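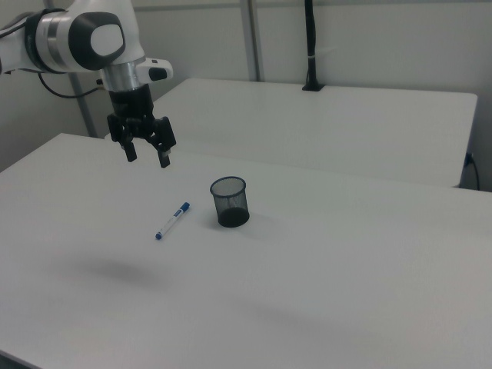 Keeping a Household Correspondence File

Posted in October
By the author of the Haslam Letters blog

The purpose of this post is to set out the arrangements by which I have kept my private correspondence in order, and to record the changes made to those arrangements during the present year. Several readers wrote after the previous entry to ask how the file is organised. It seemed preferable to answer them together.

The file was begun in 2000, upon my moving to the house in Haslam. Before that date, letters were kept in whatever drawer happened to be nearest, and a considerable number were lost in the move. Those which survived were placed in a single box, without regard to sender or subject, and the box remained unopened for a long period. It was only when a dispute arose with the water supplier over a meter reading that the need for a proper system became clear. The letter I required was found after two evenings of searching, at the bottom, folded inside a Christmas card.

What is kept

The file now contains 245 items. This figure excludes bank statements and utility bills, which are held separately and destroyed when no longer needed. It includes personal letters, postcards of more than a line or two, formal letters which settled a matter, and copies of my own replies where I had the foresight to make them. Printed circulars are not kept. Greetings cards are kept only if the sender has written something beyond the printed verse and a signature.

I am aware that this last rule is regarded by some members of my family as severe. It has been relaxed on one occasion, in respect of a card bearing a very good drawing of a heron.

Emails present a difficulty which has not been fully resolved. My practice until recently was to print any message which I would have kept had it arrived by post. The result was a great deal of paper carrying very few words, together with long passages of quoted text from earlier messages. From this year, I copy the body of the message into a plain document, add the date and the name of the sender at the head, and print that. The work is slow and is generally left until the weather prevents gardening.

Order of the file

Items are arranged by correspondent, and within each correspondent by date. An arrangement purely by date was tried for one winter. It had the merit of showing what was going on in a given month across all one's acquaintance, and I found it more enjoyable to read. It was, however, almost useless for finding anything, as I seldom remember when a letter was received but nearly always remember who wrote it.

Each correspondent with more than three items is given a folder. The remainder share a folder marked "Single letters", which has become the most interesting of the whole collection. It holds a reply from a seed merchant, Mulau, concerning a packet of beans that came up as something else, and a courteous note from a hotel in Stivmont returning a glove. The glove was not mine. I wrote back to say so and enclosed it, and have often wondered where it went next.

Undated letters are a constant trouble. Where the envelope survives, the postmark is noted in pencil at the top right corner of the first sheet. Where it does not, an estimate is made from the contents and placed in square brackets. I would ask all correspondents, in the kindest terms, to write the date in full. "Tuesday evening" is of no assistance to anyone after the following Tuesday.

Materials

The folders are of plain buff card and the boxes are the ordinary archive type with a lift-off lid. Folders were formerly bought in packs of 100 from Givevent, a small stationer with a postal service, and the supply has lasted very well. Metal paper clips have been removed throughout, a number of them having left rust marks on the older sheets. Sheets belonging together are now placed inside a folded piece of paper, with the date written on the outside fold.

Only pencil is used when marking the letters themselves. A soft pencil is best, as a hard one leaves a groove in thin airmail paper even after the mark has been rubbed out. Ink is permitted on the folders. Sticky labels were used in the early years and have nearly all dropped off, and the names are now written directly on the card.

The boxes stand on the lower shelf of the landing cupboard. The loft was considered and rejected on grounds of heat in summer and damp in winter, and also of the ladder.

The index

A written index was started in the spring. It is kept in a hardback notebook, one page to each correspondent, with a line for each item giving the date and a few words on the subject. It has reached the letter M. Progress has been hindered by my habit of reading each letter through before entering it, and by the handwriting of one aunt, whose section occupied most of June.

I had intended to keep the index on the computer and may yet do so. For the present, the notebook can be taken to the armchair, and it has been possible to make small corrections without disturbing the rest.

Replies outstanding

In the course of the work, a number of letters came to light which had never been answered. The oldest had been waiting eleven years. After some thought, I wrote to the sender at the address given, with an apology, and answered the question put to me, which concerned the best way of moving an established quince. A reply arrived within the week. The quince had been moved without my advice and had died, and a second one was doing nicely.

That letter has been filed. The rest of the unanswered items are in a folder at the front of the first box, and I propose to deal with one each Sunday until Christmas.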